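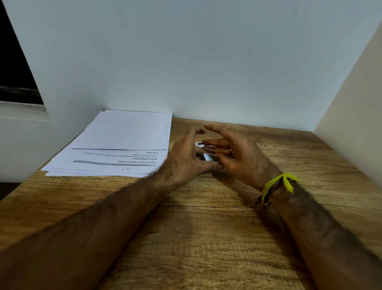 ## Clurnside Desk Repair Group: Minutes, December

**Chair:** Rekha Katiyar
**Minutes:** Tarek Sabbagh
**Location:** Nerkard Room, start 2:00 p.m.

### 1. Previous minutes

Approved without change.

### 2. Small fittings and handwork

The Chair reported on bench practice. Small items are to be worked on flat on the desktop, with both hands, and lifted only as far as needed to turn them. Members agreed that a plain wood-grain desk remains suitable for this work. A light-colored mat was proposed for silver and white parts and was deferred.

Mr. Sabbagh asked whether bracelets and other items worn at the wrist should be removed at the desk. It was resolved that this be left to each member.

### 3. Supplies

The Honkanen order of 400 assorted clips and caps (ref. 3028) has been received. Two trays were short and will be credited. The Wunell catalog was circulated. No purchase was approved.

### 4. Desk allocation

Five desks will be kept for repair sessions through the winter. Desk 2 is to stay against the wall.

### 5. Actions

- R. Katiyar: obtain a price for desk mats.
- T. Sabbagh: write to Honkanen regarding the credit.

The meeting closed at 3:10 p.m.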